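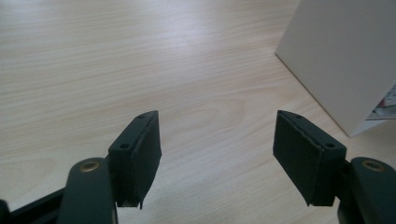 Worktable with pale box, Room 11, before the start of sorting.

Thu 3 September

The room was opened at the usual hour and the heating set. The worktable had been cleared the evening before in accordance with the handover sheet, and the only thing placed on it for the start of the day was the pale box. Light-toned tables of this sort show every crumb of old glue and every pencil mark, and the entry for the previous week notes that the surface was to be wiped at closing. I have initialed the sheet to confirm that this was done.

The purpose of the day was to continue the household linens and kitchen goods from the Moreira gift. The Prunton house was emptied in May, and its contents have been in our storeroom ever since under a single accession number, 472. It was agreed with Ms. Rebelo that the number would stand and that each object would receive a suffix as it was unpacked. This is slower than giving new numbers but it keeps the house together on paper, as the family requested in their letter.

Mr. Rewi joined me for the morning. We spread the cotton sheet over the table before unpacking began. The grain of the tabletop is attractive but it confuses the eye when small items are laid on it, and two beige buttons were mislaid for most of an afternoon last month for that reason. They were later found beside the lamp base. The sheet is to be used from now on for anything smaller than a saucer.

Napkins and tray cloths were taken first. The older ones carry a laundry mark in red thread, and Mr. Rewi is of the view that the mark was made by a commercial laundry and does not belong to the family. I am inclined to agree, but the cards have been left in pencil until Ms. Fuentealba can compare them with the receipts in the second folder. One tray cloth has a scorch mark in the shape of an iron. It has been kept with the others and described as it is. No cleaning was attempted.

Ms. Verbruggen called at half past ten with the new tissue. The sheets supplied by Esent are larger than those we had before and must be cut down for the shallow trays. She asked that the offcuts be saved for padding folds, and a folder for them has been started on the lower shelf. The invoice was passed to the office the same morning.

Lunch was taken in two turns so that the room would not be left unattended with objects out.

The afternoon was given to the kitchen goods. These include a flour sifter, several wooden spoons worn flat on one side, a nutmeg grater, and a set of pastry cutters nested inside one another in a tin. The tin was hard to open. Mr. Sequeira loosened the lid with a strip of card, working around the edge, and found a folded recipe for quince paste under the smallest cutter. The paper is brittle along the creases. It has been laid flat between blotters and will be recorded separately, with a note on both cards so that the recipe and the tin may be found together again.

A question was raised as to whether the spoons should be listed singly or as a group. The house rule allows a group entry for like objects without distinguishing marks. One of the spoons has initials cut into the handle, so that spoon has its own card and the remainder share one. I have written this down at length in case the matter comes up again with the ladles.

By closing, 42 cards had been completed and checked against the register. The target set in the Tutesis plan was 60 for the week, and there is every prospect of reaching it tomorrow if the glassware is left for Monday as proposed. Glass should not be started late in the day in any case.

Matters outstanding: the lamp over the north end of the table flickers and has been reported for the second time. The small scissors are missing from the drawer. The blotters will need changing in the morning. Ms. Rebelo has asked for a short list of objects that might be suitable for the autumn display, and I have put forward the nutmeg grater, the tin with its cutters, and the scorched tray cloth, the last with some hesitation.

The cotton sheet was shaken out and folded, the table wiped, and the room locked at ten past five. Keys returned to Mr. Sequeira.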